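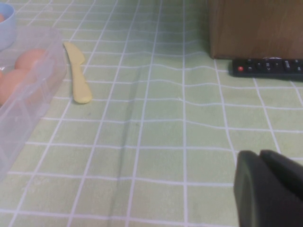 Visit Report: Manipulation Methods Laboratory, Mulness

Our delegation toured the Mulness laboratory in July at the invitation of the Vumham program. The visit lasted 3 hours and concerned one method, in which a robot policy is trained on views from the wrist and from a fixed camera together.

The host team records each task as a short episode. The set shown to us holds 525 episodes, of which 231 were withheld from training and used only for evaluation.
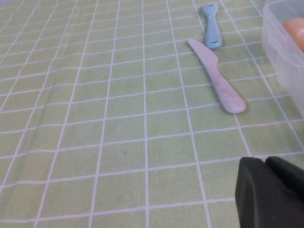

Episodes in which the two camera clocks drift apart are removed before training. The team described this filtering as the slowest part of the work, and a written procedure is kept for it.

Eggs and a molded tray were chosen for the current study. The policy must select a cup that is still free, and the wrist view alone often does not contain the full tray. 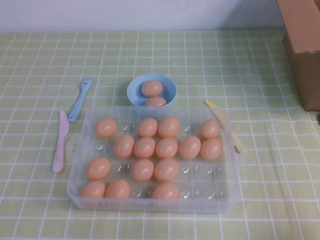
Montes remarked that the fixed view should be dropped at random during training, so that the policy does not come to depend on it. The hosts have begun such a comparison – results are expected in the fall.

Evaluation is repeated with the tray and utensils in new positions.
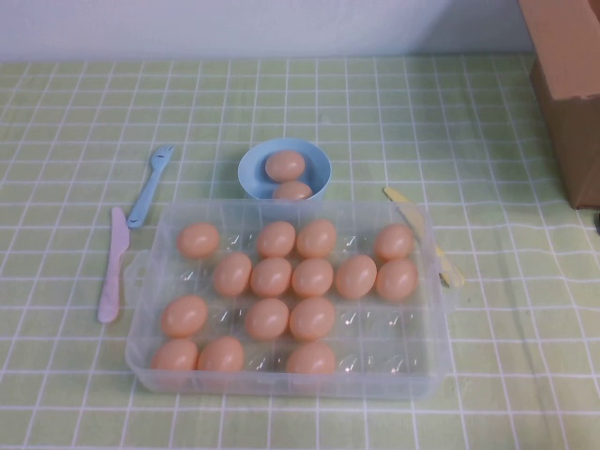 Scoring is done by 2 reviewers working separately, and disagreements are logged. The partner site at Trarkport will repeat the evaluation with its own arm. We have requested a copy of the scoring sheet.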